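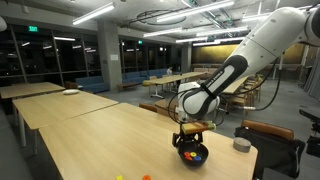
arm over the black bowl, the four rings in it

9 October 2022

Sunday, tired, writing this fast. Budget has to be in before the month's out and I still haven't picked between Drornton and Ivitard for the second gripper. Drornton want 313 for the fingers alone. Ivitard 283 but postage on top, and teh mounting plate is extra, of course it is. Asked Nayeli Carrillo. She says go cheap and buy spares. Probably right.

Other things to price:
cable clips, lots. Cables hanging off the arm bug me
more rings and blocks, 41 for a bag from Cleltex
a table of our own??

Still no quote from Bhatt on the service contract. Chase. Third time of asking. 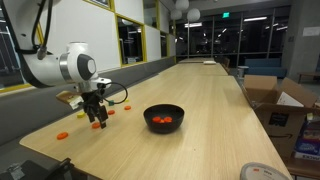 orange discs all round the gripper, two in the bowl

Would like 3 bowls, different sizes. Cheap, can come out of petty cash. Second arm is next year's problem, not putting it in, they'd only laugh. Might put it in as a footnote.

Need to redo the spreadsheet, VAT is in the wrong colum. Bed.

Search this diary Go
3 comments
We use cookies. Accept Manage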